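Frequently Asked Questions About Our Metal Shelving

Welcome, and thank you for stopping by! We get a lot of lovely emails at Turska, and after a while we noticed that the same questions come up again and again, so we've gathered them here in one place. If yours isn't on the list, please do write to us. Réjean Gagnon reads the inbox every morning with his coffee, and he likes a puzzle.

How long will my order take?
Anything in the standard white or gray leaves us within 6 working days. Custom colors take longer, as the paint shop only runs them when there's enough for a full batch (we'll always email you before we take any money for one of those). November is our busiest month, so if you're hoping to have the pantry done before the holidays, a little head start goes a long way.

Can I put the shelves up by myself?
Most people can, yes! The Ruawai wall shelf is the easy one, and you'll want a level, a drill and a patient half hour. The Cakach is a taller unit and much friendlier with 2 people, one to hold the uprights and one to work the screws.

Which wall anchors should I use?
It depends so much on your wall that we don't put anchors in the box. Wood studs only need the screws we send. For plaster, brick or block, take the instruction sheet along to your local hardware store and ask them to match the anchor to both the wall and the load you have in mind.

How do I clean the shelves?
Warm water, a drop of dish soap and a soft cloth will take care of nearly everything. Please stay away from steel wool and scouring powder, which leave fine scratches in the finish. Dry the shelf well afterward, especially in a bathroom or a laundry room.

I've lost a part. Do I need to buy a whole new shelf?
Goodness, no. We sell brackets, end caps and screws separately, and that includes parts for the older Dedex line, even though we stopped making it a while back. Have a look for the number on the first page of your instructions (the Dedex corner shelf, for instance, is 661) and send it along with your note.

What if I change my mind?
You have 13 days from delivery to let us know. Unused shelves in their original box get a full refund, and we'll email you a label for the return.
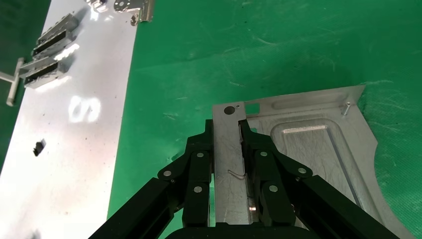
Still Have a Question?

Write to us through the contact form and tell us which shelf you have, or which one you're thinking about. We answer every message, usually by the next working day.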